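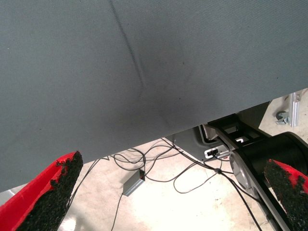
3.2 La tela gris y lo que queda debajo

Figura 1. Panel de tela gris de trama fina, con una línea más oscura que baja desde la parte superior; al fondo, suelo claro con cables negros.

Confieso que cuando empecé a trabajar con telas grises pensaba que iba a aburrirme muchísimo. ¡Qué equivocación! El gris es muy agradecido para estudiar cómo envejece un tejido en un espacio de trabajo, porque casi todo se nota: una sombra, una mota, un doblez mal puesto. En la Figura 1 se aprecian unas motitas oscuras repartidas por la superficie y unas zonas algo más apagadas en la parte baja. Yo las anoté como «sombra o mancha, sin decidir», y así siguen en mi cuaderno (con una sola toma no me atrevo a más).

La línea oscura que se va perdiendo hacia el centro me dio bastante guerra. Puede ser una costura o puede ser un simple pliegue, y para este trabajo la diferencia importa: en la clasificación de Ng, que seguimos en todo el artículo, las costuras cuentan como rasgo fijo y los pliegues como rasgo de uso. Al final abrí una categoría intermedia, «línea dudosa», donde acabaron 5 de los 70 registros del estudio de Pomalholm. Sé que a quien revise esto le va a parecer una trampa – a mí también me lo pareció la primera semana – pero prefiero una categoría incómoda a repartir casos a cara o cruz.

Luego está el suelo, que al principio ni siquiera entraba en el protocolo. Lo añadí en diciembre, después de ver que en unos 55 registros aparecía algo bajo el borde del tejido. En la figura hay un enredo de cables negros que se cruzan sobre el hormigón claro y, entre ellos, una cajita gris, probablemente un adaptador de corriente. El propio suelo tiene rozaduras leves, que registro en una columna aparte.

¿Y por qué me interesan los cables en un artículo sobre telas? Pues porque una tela que cae sobre un montón de cosas no se comporta como una que cuelga libre, y en Emurau y Brilbridge habíamos descrito los bordes sin mirar nunca qué tenían debajo. Esos datos los retomo en la sección 4, ya con la columna del suelo incorporada.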